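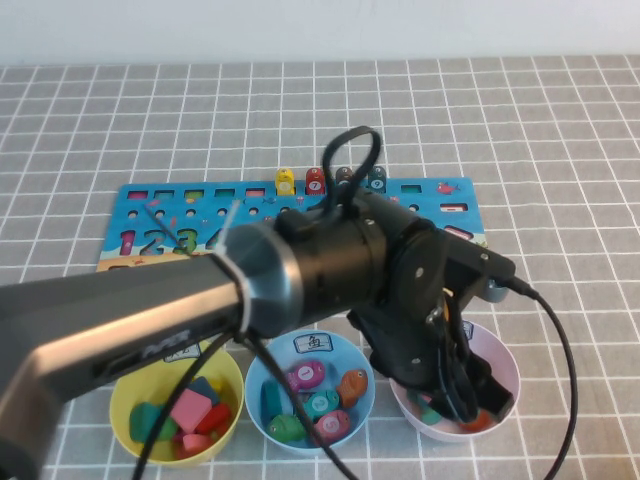
*Number board on the grid table, three sorting bowls in front.*

## Peg and number boards -- keep the bowls or not?

**gernivgate_mum** wrote:

Second-hand number board, blue with a sea theme, slots along the top and a row of round holes under them. The pegs have numbers on them. My son is nearly four and he'll stand the pegs up all day, but he won't go near the big printed numerals. I've been putting the loose blocks in plastic bowls. Is that helping or just giving him more to tip on the floor?

**Leonie Auer** wrote:

Keep the bowls. We run a toy library and the boards that come back complete are the ones that went out with a bowl or tub. I'd start him on 1 to 4 and put the rest of the pegs away until he asks for them.

**ntuli40** wrote:

Disagree about putting pegs away. Mine lost interest as soon as half the set went in the cupboard. Leave the lot out and let him pick the colour he wants first. The counting came later for us.

**Leonie Auer** wrote:

Fair enough, kids differ. With the little ones I still find 5 pegs is plenty.

**Mbali Du Plessis** wrote:

Are you sorting by colour or by shape? The yellow bowl has pink, teal, red and dark blue all in together, and a cylinder in with the blocks. If he's meant to be matching colours to bowls I'd empty that one and start again.

**gernivgate_mum** wrote:

No system, that bowl is just the mixed one. There's a label with Chinese characters on the rim that I can't read -- does anyone know if it matters?

**ntuli40** wrote:

Can't read it either. I'd peel it off before he does.

**govar_shed** wrote:

Check the small pieces if there's a baby in the house. We keep ours in a lidded tub on a high shelf and it comes down after lunch. Bowls are fine at the table but I wouldn't store anything in them.

**Mbali Du Plessis** wrote:

Agree on the tub. Bowls out for play, everything in the tub after.

**gernivgate_mum** wrote:

OK, tub ordered. I'll leave all the pegs out this week and try Leonie's way after that.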